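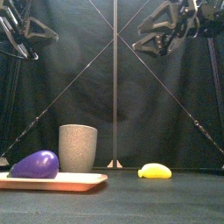
I can't read music and I have a voice like a gate, so I was probably the wrong person to send to a psalm-singing week. But I'd been going on about the psalms at the office for months (I'd started reading one every morning with my tea and had become quite boring on the subject), and in July I found myself on the slow train to Kuvstead with a borrowed psalter and a packet of throat sweets.

The idea behind the week is simple enough. You sing the whole book, start to finish, over six days. Morning, midday and evening you file into the chapel at Kuvstead, sit on one side or the other, and throw the verses back and forth across the aisle. One side sings a verse, the other side answers. There's a pause in the middle of each line, and it is much longer than you think it's going to be. I came in early every single time on the first day. By the evening my neighbour had started putting a hand on my sleeve at the crucial moment, which helped a lot!

I had assumed I'd like the famous ones best. The Lord is my shepherd, I will lift up mine eyes, all of those. And I did like them, but they slid by a bit, the way a favourite song does on the radio. The ones that stopped me were the cross ones. Psalm 88 hasn't a cheerful word in it and ends in darkness, and we sang it after a large lunch of cheese pie with the sun pouring in. Then we closed our books and sat there. I've been to church most of my life and I don't think I'd ever been allowed to say anything that gloomy out loud.

I asked one of the regulars, a retired midwife from Riltine, how she managed the really vicious verses, the ones about enemies and broken teeth. She said she used to skip them and hum. Now she sings them for whoever might need them that day — somebody, somewhere, is that angry, and they may as well have company. I'm still not sure about that. There's a line at the end of Psalm 137 I couldn't get out of my mouth, and I noticed a fair few others go quiet as well.

Psalm 119 gets an evening to itself. It has 176 verses, arranged by the letters of the Hebrew alphabet, eight verses to a letter, and nearly all of them are about loving the law. I'd been dreading it. Somewhere near the middle I stopped following the words and just breathed when everyone else breathed, and when we finished I'd have guessed we had been at it for ten minutes. My knees said otherwise.

On the fifth day we took the bus over to Muli, where the chapel has its own book of metrical psalms, 204 tunes, most of them unknown even in Miltov on the other side of the hill. They sing them fast and very loud. Nobody leaves a pause anywhere. After days of careful silence it felt like being let out of school, and I bellowed.

I'm back to one a morning now, in the kitchen, before the toast. I read them aloud and I leave the gap in the middle of the line. The cat leaves the room at about the second verse.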